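The Rirbridge Bus
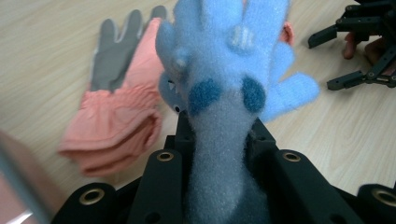

Shireen Hendricks said the bus wouldn't come, and that she'd said so to the driver in March when he told her they were cutting the early run. She said it to the whole shelter, though only Lindiwe was in it.

"It's on the timetable," Lindiwe said.

"So was the ferry."

Lindiwe sat down on the end of the bench and put her bag between her feet. It was twenty to six and still dark over the grain shed. She had an envelope in her coat with her mother's house key in it and a letter from the solicitor in Nakitz, who wanted her there at nine to sign. The house had sold for less than the neighbours thought it should. She hadn't told Shireen that, but Shireen would know.

"You'll have cleared it all out, then," Shireen said.

"Mostly. Pieter took the freezer."

"He would."

A ute went past with its lights on high and neither of them waved. Shireen unscrewed her thermos and poured tea into the lid. She held it out and Lindiwe took it, and it had a lot of sugar in it, the way her mother used to make it for people who'd had a shock.

"She owed me five dollars, your mum," Shireen said.

"What for?"

"The raffle. Nineteen eighty-something. I bought her ticket and she won the ham, and she never paid me for the ticket."

"Did you ask her?"

"Every Christmas. She said she'd given me half the ham."

"Had she?"

Shireen thought about it. "She gave me the end with the bone."

Lindiwe got out her purse. She had a twenty and some coins, and she started on the coins. Shireen watched her do it and didn't say stop. When it was all in her palm she closed her hand over it and put it in her cardigan pocket, under the coat, and did the button up again.

"That's that, then," she said.

They drank the rest of the tea. The light came up grey behind the shed and the magpies started on the wires. Lindiwe told her about the kitchen, how the lino had come up in one piece and there was older lino under it, green, that she remembered from when she was small enough to lie on it. The buyers were going to put tiles down. Shireen said tiles were cold and they'd be sorry by July.

The bus came at six, with one headlight. Unathi Moodley was driving. He opened the door and looked at Shireen.

"You getting on today?"

"No," Shireen said. "I'm just seeing her off."

Lindiwe climbed up and paid with the twenty. By the time she had her change and had found a seat on the shelter side, Shireen was already walking back up Sibiya Road with the thermos under her arm. She went past her own gate and kept going, up to the house with the sold sticker on the sign, and she was pulling the bin in off the kerb when the bus turned.

Comments (3)

Chantelle Sithole
My nan had a ham story too, only it was a chook. Liked the bin.

nelero_reader17
Was the bus ever going to be cancelled or was Shireen just saying that? I read it twice and couldn't decide.

Pieter P.
For the record I paid for the freezer. (Different Pieter. Good story.)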